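Moving the Blog, and a Few Thoughts on Soup

6/30/25

Well, I finally did it. After putting it off since October I packed up all my old posts and moved them over to Plita, and if you're reading this then the new address works (hooray!). A few of the recipe pages still look odd on a phone and I'm getting to them, slowly, in the evenings.

What I really wanted to write about is the lentil soup at Zusis, the little place on Drakmont Road that I've been going on about to anyone who'll stand still. I've tried to make it at home 2 times now. The first pot was too thick, more of a paste, and the second had so much cumin in it that the whole house smelled for days. I think they finish theirs with lemon and a spoonful of browned butter, but I'm too shy to ask.

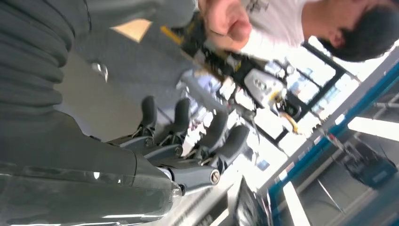 Four fingers, black at the tips.

I picked up a bag of red lentils at Chaudhry's on the way home, along with a bunch of cilantro that I forgot in the car overnight, so we'll see how that goes. My grandmother made soup well into her 70s without ever measuring a thing, and I used to sit on the step stool and watch her toss in salt by the palmful. I wish I'd written some of it down. If you have a lentil soup you love, please leave it in the comments, even if it's only half a recipe. I'm trying again this weekend, with less cumin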